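Filed under: Opinion / Benchtop Automation

The trouble with a success rate

Every arm vendor I have dealt with in the past two years has sent me a number. The number is always high. It arrives in the second paragraph of the email, it has a percent sign after it, and it is never accompanied by the list of things the arm was asked to do.

I spent most of February comparing two small arms, the Voltow and the Fosholm, on the same bench with the same task. The idea came from Mercy Rotich, who runs our bench and was tired of being asked which one we should buy. The task is pushing. Shaped plastic blocks go on a board, someone types an instruction such as "move the red star to the left side," and the arm slides the block there with a plain rod. No fingers, no suction, nothing to close. I like it as a test because a gripper hides a lot of sins. A soft pair of jaws will forgive an arm that arrives slightly off and will drag the part into line on its own. A rod won't. Push a cylinder a hair off center and it rolls out from under you, and then the controller has to notice and go around.

So far, so good. My complaint is with what happens after, when all that gets boiled down to one figure.

We ran 103 instructions on each arm. The Voltow finished 80 of them by our rules. I could tell you the Fosholm's total, and you would put the two side by side and pick a winner, and you would be making the mistake I am trying to talk you out of. Before we started I wrote down what I thought counted as an easy instruction and what I thought counted as a hard one. Then Nassoro Were read my list and disagreed with a good part of it, and after the first Monday I had to admit his list was better than mine. I had called "push the blue cube away from you" easy. It is easy on a bare board. It is a different job with another block nearly against it.

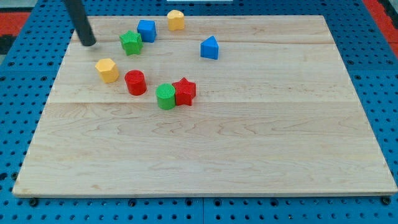 Eight blocks on the board, with the rod over the upper left. The green cylinder and the red star are touching.

Take a layout like that one and ask for the triangle. It has space all around it, and any arm with a working camera ought to manage. Now ask for the green cylinder, and ask for it without moving the red star. You have the same board and the same rod, and a problem I would hesitate to give a patient eight-year-old. If my set of instructions leans toward triangles, I have a product worth buying. If it leans toward cylinders, I have a paperweight. Both sets would be described in a brochure as "tabletop rearrangement with shaped blocks."

There is also the question of who scores. We scored by eye at first, and I found out something unpleasant about myself, namely that I was kinder to the arm I had set up with my own hands. A block that stopped just short of the left side got a yes from me and a no from Nassoro. We argued over one of them for longer than the whole run had taken. After that we taped out the goal areas and made the rule that any part of the block outside the tape was a miss. The totals dropped for both arms. Neither arm had gotten any worse.

I know the answer I will get, since I have already gotten it from a sales engineer: the numbers are for general guidance, and every customer should test on their own parts. Fine. Then leave the number off. You can't have it both ways, putting a figure in bold at the top of the page and then telling me it was only ever meant as a mood.

The controllers deserve their own grumble. We tried each arm with the Bárány controller and then with the Galus, and the spread between controllers on one arm was wider than the spread between arms on one controller. That surprised Mercy less than it surprised me. The Galus waits after each push and looks again, which makes it slow and dull to watch. The Bárány commits to a long push and is lovely when it works. On crowded boards I would take the slow one every time. On open boards I would be bored to tears and wishing for the other. None of this fits on a spec sheet, and I suspect that suits the people who write them.

What I would like to see is modest. Publish the starting layouts. A snapshot of each board before the arm moves costs nothing, and anybody who has pushed a block with a stick can look at the set and judge whether it was a fair fight. Publish the failures too, sorted by what the arm was asked for. Say who did the scoring and what they did with the close ones.

We haven't bought either arm. Mercy wants another month with the Fosholm and a nastier set of instructions, all of them with blocks in contact, and I have agreed on the condition that I don't get to score.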